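Filed under: Workshop Notes

Three weeks of holding a robot's hand

August 11, 2026

I spent most of last month teaching our arm to pick up small boxes, and I have opinions now. We call the arm Horno (long story, it overheated a lot in April) and the way you teach it is simple enough: you squeeze the handles on the remote rig, the arm copies you, and everything gets saved. Do the job, reset, do it again. Our goal was 400 good runs before the folks at Aravena wanted to see anything.

My first 40 were garbage! I was driving it the way I'd use my own hand, which means I'd swoop in, change my mind halfway, wiggle a bit and grab. A person watching that thinks nothing of it. Horno learned the wiggle. It learned it beautifully, and we had a robot that hesitated over every single box like it was choosing a chocolate. 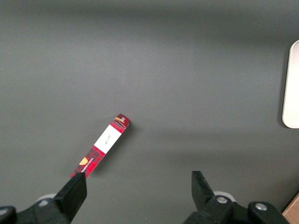
So I slowed way down. Narrow boxes are the worst for this, the lipstick-carton kind, and they're worse again when they're lying at a slant, so you have to turn the wrist to match before you come down. I now do the turn up high, stop for a beat, then go straight down and close. It feels silly and a little robotic (sorry) but the runs look so much cleaner when we play them back.

The other thing that helped was watching only the wrist camera while I drove. If I peek at the table over the top of the screen, I'm using something Horno doesn't get to use. Took me 2 full days to break the habit, and I still cheat when I'm tired.

We're moving the whole setup over to the Tevumthorpe room next, and I'd love a few more drivers so it doesn't all come out in my style. No experience needed, just patience and decent shoes. Reply to this email if you're up for it and I'll send you the sign-up sheet.

More from Workshop Notes
- Enine, our second arm, gets new cables
- Why we throw away bad runs (and keep a few)
- Setting up the remote handles for lefties

Contact us | © 2026 Workshop Notes | Back to top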